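Bag swap returns to Grernthorpe library on Tuesday

GRERNTHORPE - Residents with a drawer full of fabric shopping bags will be able to trade them in at the Rolholm Street library on Tuesday, when the town's bag and small goods swap returns for its second year.

The swap runs from 10 a.m. to 4 p.m. in the downstairs meeting room. Anyone can bring clean reusable bags, unopened toiletries, tissues, hair ties, sewing supplies and other small household items, and take home the same number of things they hand in. There is no charge and no need to sign up.

Organizer Elvia Esquivel said last year's event took in 1,369 items, and bags made up the largest share. Many had been given out by stores, banks and restaurants and had never been used for shopping.

"People get a nice red bag with gold printing at New Year and they don't want to throw it out," Esquivel said. "Then they get another one the next year. We had one family bring in a whole suitcase of them."
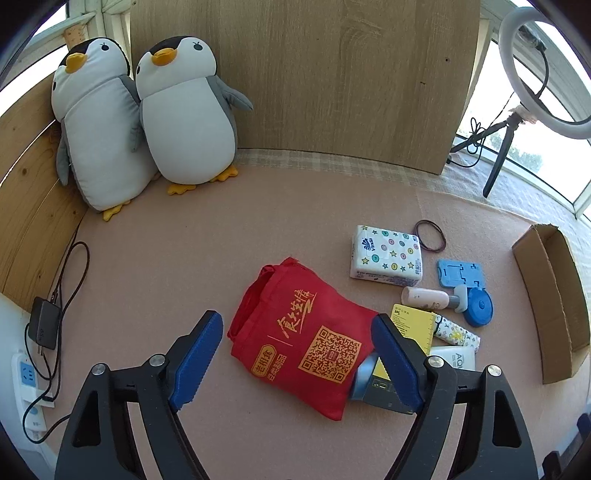
Items will be sorted on the day into three groups: bags, bathroom and travel goods, and everything else. Bags with torn handles or stained linings will be sent to Lehtinen Textile Recycling, which has agreed to take up to 500 pounds of fabric at no cost to the library.

Opened lotions, medicines, razors and anything with a battery will be turned away. Bottles must be sealed, and toothpaste and creams should still be in date. Esquivel asked people to check pockets and linings before they leave home. Last June the sorting tables turned up house keys, two bus passes and a set of hearing aid tubes, all of which were later claimed.

Amber Dekker, the library's branch manager, said the meeting room was chosen this year after the front lobby became crowded. The side door on Vulen Avenue will be open for people with strollers or carts.

Whatever is left at closing time will go to the food pantry on Vulen Avenue, where clients often ask for a sturdy bag to carry groceries home. Dekker said the pantry goes through about 3,000 bags a year, most of them paper.

Drop-offs before Tuesday can be left at the front desk during normal library hours.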